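Notes for the club talk, parents and sponsors evening
Speaker: Dörte Wiegand (Torben runs the laptop)

Say good evening, wait for the folks at the back to find chairs. Thank Luuk's mother for the coffee before I forget, because last year I forgot and felt awful about it all summer.

Start with how the kids picked the project. We had a whole afternoon of ideas in June, everything from a window washer to a machine that feeds hamsters (I still like the hamster one!), and what won was fruit sorting. The arm is called Stolemar. Please don't ask me what it means, the students voted and I was outvoted. The job sounds small: find a piece of fruit, pick it up, put it in the correct bin, don't squash it. Pause there, people usually laugh at the squashing.

Then explain the teams. Luuk Leemans and his group had the gripper. Bastian Janssen looked after the software, and Bastian Oltmanns did the wiring, so when somebody shouted "Bastian!" across the room we always got 2 heads popping up.

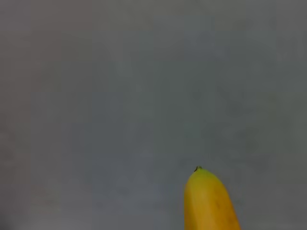

Go slowly through the training part, since the grandparents got lost here at rehearsal. The program learns from practice runs. A student steers the arm by hand, the computer saves what the camera saw and how the arm moved, and then you do it again, and again. The kids set themselves a goal of 200 runs and ended up with 974, mostly because they got competitive about it and I had to send them home for dinner. Of those, 144 were thrown out by the students themselves. Tell the story of Luuk arguing for his run to stay in and then voting against it. I was so proud of him I had to go stand in the hallway for a minute.

Mention that bananas were harder than apples. An apple is pretty much the same whichever way you come at it, but a banana has a direction, and the wrist has to turn to match. Bastian J. worked on that turn for weeks. (Look at him here, he will hate it, do it anyway.)

If there's time: the lost screwdriver story. If not, skip to the wish list, which is a second camera mount, spare finger pads and a cupboard with a lock.

Questions. Torben takes the ones about motors, I take the rest. Remind everyone to carry their cups back to the kitchen.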